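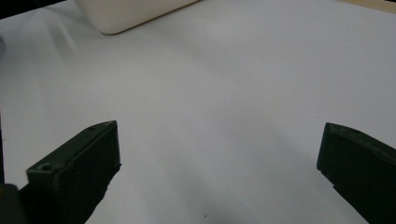 White table, matte side, with one cream piece resting near the top edge.

February, 8:40 in the morning. Notebook, finishing room, Trandilham workshop.

Today I continue with the table surface question from last week. To remind myself: we want to decide if the white top is good enough to be the sorting and checking table for the Valtska order, or if we must go back to the gray mats. The mats are safe for the parts but they hold dust, and for cream and ivory pieces the dust is a real problem. Two boxes came back from Dandthorpe in the autumn with gray marks on the rims and I do not want a third one.

What I did first. I washed the top with warm water and a small amount of dish soap, then a second time with plain water, then dried it with the lint-free cloth (the new ones, from the drawer under the scale, not the blue ones). I waited 13 minutes by the wall clock before I put anything on it. Last time I did not wait and I had some damp rings under the parts, so the notes from that day are not worth much.

Light. The ceiling lamps were on and the blind was half down. I find that the white top does not look the same everywhere. There are places where it is brighter and places where it goes to gray, and it is easy to think that a gray place is dirt. I rubbed one of those places for a long time before I understood it was only shade. Please, whoever uses this table after me: move your hand or your lamp first, and rub after. A clean cloth wiped across the top came away clean, so I am satisfied with the washing.

Also there are some pale streaks of light that fall diagonal on the surface. They do not disturb much for counting, but for looking at a glaze or a small scratch they are annoying. I want to try with the blind completely down in the afternoon and compare.

Scratch check. I pulled the edge of the plastic ruler across one corner, with normal pressure, 8 times in the same line. After wiping I could not see the line and could not feel it with the fingernail. With the steel ruler I did not try. I think we should simply have a rule that steel tools do not go on this table, and write it on the tape at the edge.

Sliding. This was my main worry. The top is smooth and the round pieces can travel if they are pushed a little. On the mats they stay where you put them. I set the cream pieces down one after another and pushed each with one finger.
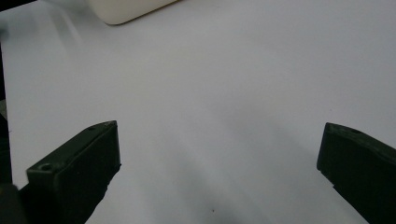
The heavy ones moved a short way and stopped. The light ones moved more, and one turned so that I had to catch it. It did not fall, but I was standing close and I was paying attention, which will not be the case at the end of a long shift. My opinion is that we need some kind of raised border, at least on the side of the door. Long (the supplier of the shelves) has a clear strip that sticks on with tape and comes off without glue marks. I will ask for one length as a trial before we buy for the whole table.

Color against white. Here I was pleasantly surprised. I expected that cream on white would be difficult to see, and for the outline it is a little soft, yes. But for color differences between two pieces it is much better than the gray mat. I put two pieces side by side which we had both passed in January, and one is clearly more yellow. On the mat I would still pass both. I put a pencil mark under the yellow one and left it on the left shelf — please do not pack it.

Numbers for the order, so they are in one place: 397 pieces to check, packed in cartons of 100, the last carton will be short by three. The order sheet says 400 but Valtska agreed to the smaller number. Do not make up the difference from the old stock, the color is not the same.

Things still open:
- blind down, same pieces, same places on the table
- border strip from Long, one length
- does the soap leave a film after many days? Wipe with dark cloth and look
- table is maybe a little low for standing work, my back says yes

11:15. Added: a coffee cup was put on the table while I was at the phone. The ring came off with water only. It is good to know, but the cups should please stay on the window side.

If the afternoon check with the blind is fine I would say we use the white top for the first carton and keep the mats rolled up near by, not in the basement. I will write the result on the next page.

Print this page | E-mail this page

Recent entries
Gray mats, dust after one week
Carton inserts, second try
Returned boxes from Dandthorpe, what we found
Lamp positions in the finishing room
Lint-free cloths, old and new

This site uses cookies to remember your settings. By continuing to read you accept this. OK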